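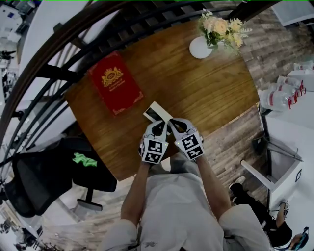 Workshop notes: the hand-held grippers
2 min read

Since April, a few of us at the Floralbridge shared workshop have been building a pair of hand-held grippers. You hold one and work with it as if it were your own hand, and the recordings are used later to teach a small robot arm, which we named Alent. The arm is not ready yet, so for now the people do all the work.

The first version was too heavy. One gripper weighed 692 grams, and after a short session the wrist became tired. We printed the body again with thinner walls and came down to 300 grams without the battery. It is still not light, but I can use it for one evening and write with a pen the next day.

The markers gave us more trouble than the weight. Our first ones were printed on glossy paper, and under the ceiling lamps the software lost them again and again. Now we print on matt paper and glue it with care, because a small bubble at one corner is enough to spoil the measurement. Please do not touch the black squares with fingers — the grease also makes them shine.

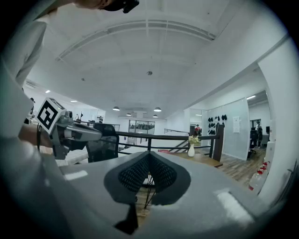 The marker cube on one gripper, and the dark finger pad of the other in front.

Flat things are the most difficult to pick up. A card lying on wood gives the fingers almost no edge to hold, so we come from the side, press softly and lift one end first. Of 210 tries with the old pads, we could use 100. The new pads are softer at the tip, and I will write the result when we have the same number of tries with them.

The drawings for the body are in the Vachon folder on the workshop computer. If you print a part, use the file from 20/08/2024, as the older one has the screw holes too narrow. We also need a better way to fix the wrist strap. If you have sewn bags or repaired shoes, your advice is very welcome. A page with the list of parts will come on the Ploltmont site after we check the prices.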